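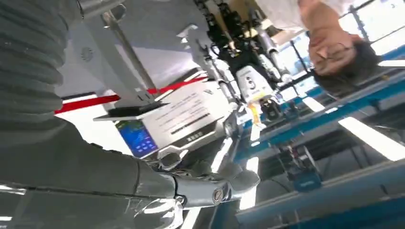
Dark grey ribbed protective cover in a workshop

Bellows cover

A bellows cover (also folding cover, concertina cover or, in workshop speech, gaiter) is a flexible sleeve or apron made of a series of folds, fitted over moving or exposed parts to keep out dust, chips, liquids and stray hands. It closes up when the part beneath it moves one way and opens out when it moves the other. The word bellows comes from the older device for blowing air on to a fire, which has similar folds.

Construction

Most covers are made from coated cloth, rubber or plastic sheet. The folds may be sewn, glued, heat-welded or moulded in one piece. Larger covers usually have a stiff frame inside each fold, or inside every second fold, which stops the material sagging on to the parts below. The ends are fixed to flanges, held by screws, clamps or strips of hook-and-loop tape.

Shape depends on the part to be covered. Round covers suit rods and screws. Flat and three-sided covers, open underneath, suit slideways and rails. Box-shaped covers close off all four sides and are common around lifting tables.

Dimensions

Two lengths are normally given for a cover: the open length and the closed length. The difference between them is the stroke. A cover with an open length of 2000 mm and a stroke of 1700 mm closes to 300 mm. Deeper folds give a shorter closed length but need more room at the sides. The Weltinska pattern, a flat cover with welded folds, was sold in widths up to 800 mm; wider openings were covered by 2 pieces side by side with an overlapping seam.

Materials

Cloth coated with polyurethane resists oil and is often used near cutting work. PVC-coated cloth is cheaper but stiffens in the cold. Where sparks or hot chips are present, an aluminised or glass-fibre cloth may be chosen, or thin steel plates may be fixed over the folds. The Etside type has loose plates of this sort, hinged along the upper edge.

Care

Dirt tends to gather in the bottom of the folds. Covers are brushed or vacuumed when fully open and then wiped with a damp cloth. Compressed air is generally avoided, as it can drive fine chips through the seams. Wear appears first at the corners of the folds, as pale lines or pinholes. Small holes in coated cloth can be patched, though a patch adds thickness and increases the closed length slightly.

See also

Cable carrier
Telescopic cover
Gaiter (vehicle)
Wiper strip

Page last edited 04/10/2020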